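Joltine opens wood workshop in Desdale

DESDALE, May – Joltine, the maker of solid wood furniture, opens this month its second workshop in Desdale. The new place has 50 work benches and will give work to 95 people.

"We looked long time for a building with good light and dry storage," said Arnulfo Rengifo, director of Joltine. "Now our customers will wait five weeks for a table, before it was nine."

The first products are the Dixit shelf and the Trutumier chair. 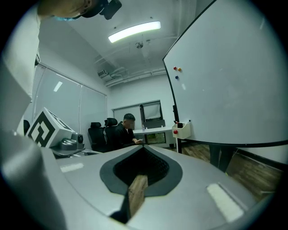
Light brown wooden block with visible grain. Photo: Joltine

Press contact: Joltine, Desdale office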